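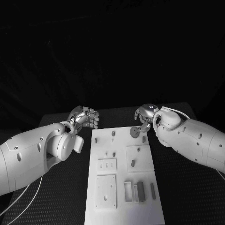
Ilutix release notes dataset, version 6

Welcome! Ilutix is a collection of app update notes, gathered from desktop and phone app stores and cleaned up by hand. There are 3000 notes in this release, up from 1583 in October, and I'm really happy with how it has grown. Each note sits in its own record the way small parts sit on a pale board full of pegs and holes, so you can pull one out and leave the rest alone.

What's in a record: app name, version string, platform, release month, the note itself, and a tag for the type of change (fix, feature, design, other). Version strings are kept exactly as published - even the odd ones with letters in them. 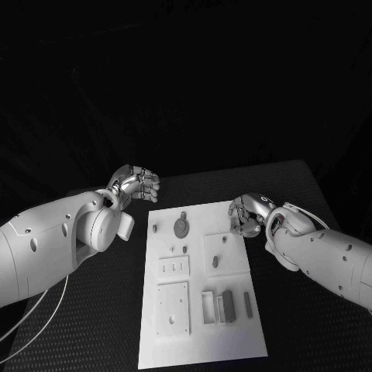
Two white arms facing each other across a flat white board.

New in this release: 596 notes now have a second tag, added by Bushra Ghumman, who also caught a pile of duplicates (thank you!). The Hinds loader reads both tags, and the older Wenddale script still works if you only want the first.

Known issues: some notes just say "bug fixes" and nothing else. I kept them, and you can drop them with the short_note flag. Dates before the first store import are blank.

Last updated April 2026. Corrections are very welcome - send the record ID and the fixed text.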